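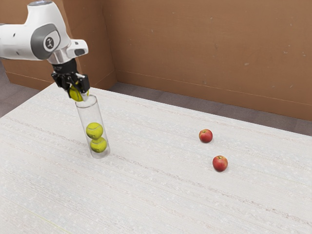 Tube task in the simulator, third ball held over the opening, apples to the right.

Clubs > Robotics > Meeting notes

Last updated: November

We use cookies to keep you signed in and to remember your settings. Accept / Manage

FLENORLEY ROBOTICS CLUB
Minutes, November meeting, room by the stairs, 5.15pm start

Chair: Diarmuid Ó Flaithearta
Minutes: me again (Oona)
Present: sim team, hardware team most of them, two from the first years
Apologies: Petra, Callum (choir)

1. Last minutes

Agreed. One correction – it was the hardware team who asked for the longer table, not sim. Fixed on the shared copy.

2. Sim team report

Tube task is up and running in the simulator. Clear tube, three tennis balls, one arm. Balls have to end up stacked in the tube. Rendered still is at the top of these notes, taken with two in and the third in the gripper.

Ran 800 attempts over the half term on the club machine. 471 finished with all three balls in. Diarmuid said that is well up on the October batch, Wren said not to compare, the October batch had no apples in it and the tube started in the same place every time. Agreed not to compare them. October numbers come off the poster.

Where it goes wrong, from Wren's log:
- ball lands on the rim and rolls off, most of the fails
- fingers knock the tube on the way down. Sometimes goes right over, sometimes rocks and comes back
- gripper opens too early
- a few where the run just ran out of time with a ball still held, no idea, Wren looking

First years asked what the apples are for. They are there so the arm has something to ignore. If it picks up an apple the run is a fail even if the balls are done. Idris wants more things on the table (a mug, a banana, anything not round). Wren wants the tube sorted first. Went on a bit. Decided: apples only until the rim problem is better, then Idris can pick two new objects.

Tube is see-through and that may be part of it. The vision side loses the rim against the white table. Idris has tried a coloured ring on the rim in a copy of the scene, works nicer but rules might not allow it. See item 4.

Table texture – someone said it looks like paper. Left as it is, scuffs on the back walls stay in too, they want it a bit messy so it isn't thrown by the real one.

ACTION: Wren to sort log into rim / knock / early / time-out with a count for each
ACTION: Idris to keep the coloured ring in his own copy and NOT push it to the main one

3. Hardware team report

Practice arm back on its stand. Cable on the wrist was rubbing, now taped down out of the way, proper clip on order. Hamza says do not run it at full speed till the clip is in. This means everyone.

Real tube: have tried two. First one too narrow, ball sticks half way and you have to blow it out. Second is fine for width but very light, tips if you breathe on it. Suggestion to put a weight in the bottom. Suggestion to glue it down. Suggestion to glue it down laughed at, rules say the tube has to be free standing.

Measuring: sim tube and real tube are not the same height. Hamza has the real one written down somewhere. Sim team need it before they do the next big batch or its a waste of a week.

Balls – old ones from PE have gone bald and the gripper slips on them. New ones wanted. Not the ones the dog had.

ACTION: Hamza to send tube height and width to Wren, by the end of the week please
ACTION: Oona to ask PE nicely for a newer tube of balls
ACTION: all – no full speed

4. Skamau Cup

Entry form in. Team name is down as Kırmızıgül, spelt properly this time, with the dots where they should be and not where they shouldn't. Please copy and paste it, don't type it.

Rules pack read through by Diarmuid. Main points:
- sim round first, uploaded before the Christmas break, judged on 70 runs that they set up and we don't see before
- top teams go on to the live round with our own arm
- start positions of tube and loose objects change every run
- tube can start leaning slightly, so we need that in our practice scenes. We have some already, want more
- nothing stuck on the tube or the balls. So thats the coloured ring gone unless they say otherwise

Idris asked if a ring counts as stuck on if it just sits there. Diarmuid to email and ask, but don't plan on it.

Short write up also needed, 2000 words max, with one picture. Agreed to use the still above. Ffion has started it, has the intro and a bit on the gripper. Needs people to send her their sections in full sentences, not screenshots of chat.

ACTION: Diarmuid to email organisers re ring
ACTION: Ffion to share draft, everyone to add own part before next meeting

5. Gumance

Trial of Gumance (the labelling program) ends soon. Does anyone use it? Two people do. Ffion likes it for marking where the rim is. Wren does the same with a script. Agreed to let the trial run out and use Wren's script, Wren to show Ffion how. Slight grumbling.

ACTION: Wren and Ffion, one lunchtime, script

6. First years

Two came, both want to stay. Ideas for what they can do now without waiting on other people:
- watch back failed runs and tag them, helps Wren with item 2
- set out the real table for the next practice
- have a go at the easy scene, one ball, tube upright, no apples

They picked the easy scene. Idris to set up logins. Remind them to save to their own folder, we lost a good scene last year to somebody saving over it (me, sorry).

ACTION: Idris, logins

7. AOB

Club machine is very slow when somebody has the big batch going and somebody else opens the viewer. Put your name on the sheet if you're running overnight.

Poster for open evening – needs the new numbers. Ffion to swap them in. Use "471 out of 800", don't turn it into a percentage and round it up like last time.

Window blind in the room is broken, glare on the real table after 3. Diarmuid has reported it. Hamza has put up some card for now.

Biscuits: Hamza.

Finished 6.25pm. Next meeting same room same time, sim team to bring the sorted log.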